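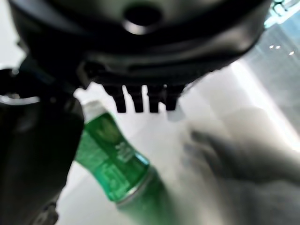

Birkeck Bottle Handling Set: Equipment Planning Notes

Last edited Sun 24 January. Maintained by the Clanari purchasing desk.

Summary

This folder holds wrist-camera stills and the planning sheets used to specify a second bottle handling cell at the Priravport site. The stills show gripper and item together at close range. The sheets cover what to buy, in what order, and what to leave for the next budget.

Contents

stills/ — 606 wrist-camera images, one item class per subfolder
sheets/costs.csv — line items, quantity, lead time, quote status
sheets/spares.csv — wear parts and reorder points
notes/ — text comments, keyed to still number

Item class in the opening still

Green translucent plastic bottle with a white cap and a silver band, lying at an angle between a black gripper finger on one side and a blurred gray shape on the other. The background surface is bright white with strong glare. Any lettering on the bottle is too blurred to read, so the still is filed by color and not by product name.

Planning points

Gripper: quote with one full set of spare fingers. Thepsuriya lists fingers and housing as separate lines; check that both appear on the order.

Camera: a shorter exposure is wanted. Motion blur is present on the lower part of the bottle. Budget for the camera and lighting together, as one will not fix the problem without the other.

Work surface: price a matte cover before pricing new lamps. It is the cheaper item and can be fitted without stopping the cell.

Test stock: allow some 500 bottles for acceptance testing. Dented stock can be used for grip trials but not for sign-off.

Service: the quoted contract runs 12 months and includes 2 site visits. Travel is billed separately and belongs on the operating budget.

Order of purchase

Gripper and mount first, then camera, then surface and lighting. Orders placed after July fall into the next budget year.

Known gaps

No stills of glass bottles. No force data. Floor space for the second cell is not yet confirmed — the cost sheet leaves that line blank.

Use

Internal planning and supplier quotes. Ask the purchasing desk before sending stills outside Clanari or Birkeck.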